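Wandanik e-waste drop-off to close early as shed fills up

2023-06-17

Got an old computer in the garage? You might want to get moving. The e-waste drop-off at the Wandanik transfer station will shut its gates to new loads at the end of the month, well ahead of the October date on the flyer that went out with the rates notices.

Reason is simple enough. The shed is full. Pastolley Recycling, which holds the contract for Wandanik and Kustisstead, says its trucks can't clear the pallets as fast as people are filling them, and there's nowhere dry to put the overflow.

The free service was meant to run for nine months. It was set up for 100 households a week and has been getting 200, with a fair few cars coming over from Kustisstead where the tip still charges by the item. Old tellies make up most of the pile. Then printers, then computers, then the usual tangle of cords and chargers.

What you can still bring until the gates close – TVs, monitors, desktop towers, laptops, printers, keyboards, phones, cables. No fridges. No microwaves. No loose batteries, they go in the yellow tub at the library. Anything with a battery that's swollen, leave it outside at home away from the house and ring the station first.

There's a limit of four items a load now, down from ten. Utes and trailers will be turned around at the weighbridge if they're over, so don't chance it.

One thing the station staff keep getting asked about is hard drives. Pastolley does not wipe them. Drives in dropped-off computers go to a shredder in the city along with everything else, but that can be weeks after you hand the thing over, and in the meantime it sits on a pallet. If you've got tax records or family photos on there, copy off what you want and take the drive out before you come. On most desktop towers the side panel comes off and the drive unplugs from two cables. Laptops are fiddlier.

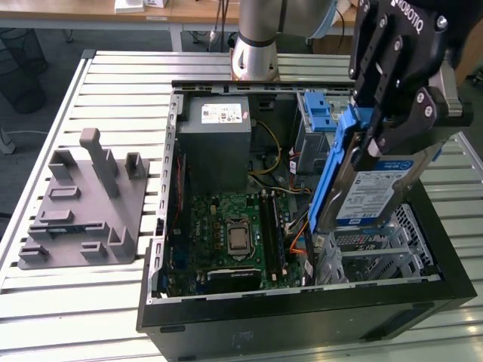 A reader from the Kustisstead side wrote in to say she'd had three towers sitting in the laundry for years for exactly that reason, couldn't work out what was on them and didn't want to hand them to a stranger. She asked why the council couldn't just put a drill and a bench at the gate and let people do it themselves, and said plenty of her neighbours were in the same boat.

Council's answer, when we put it to them: no drill, insurance wont cover it. But drives can be handed in separately from now on. Chu Computers in the main street has agreed to take loose ones over the counter and put them in a locked bin, at no cost, up to five per person. They'll also pull a drive from a desktop tower for $9 if you'd rather not open it up. Laptops by quote.

As for what happens after the gates close, thats less clear. A paid service is on the cards, with a draft fee of $40 a trailer load, but it hasn't gone to a vote. Council says nothing will be charged before October in any case. Kustisstead residents may be asked for proof of address, or may not, depending on whether the two councils can agree on splitting the haulage bill. Talks are ongoing.

Dumping is the worry. The gully road has already had two lots of TVs left on the verge this winter and the fine notice put up there has itself gone missing. Report anything you see to the council's after-hours line, with a rego if you can get it safely.

Hours at the shed stay the same till closing, 8 am to noon. Enter by the bottom gate, the top one is for green waste only.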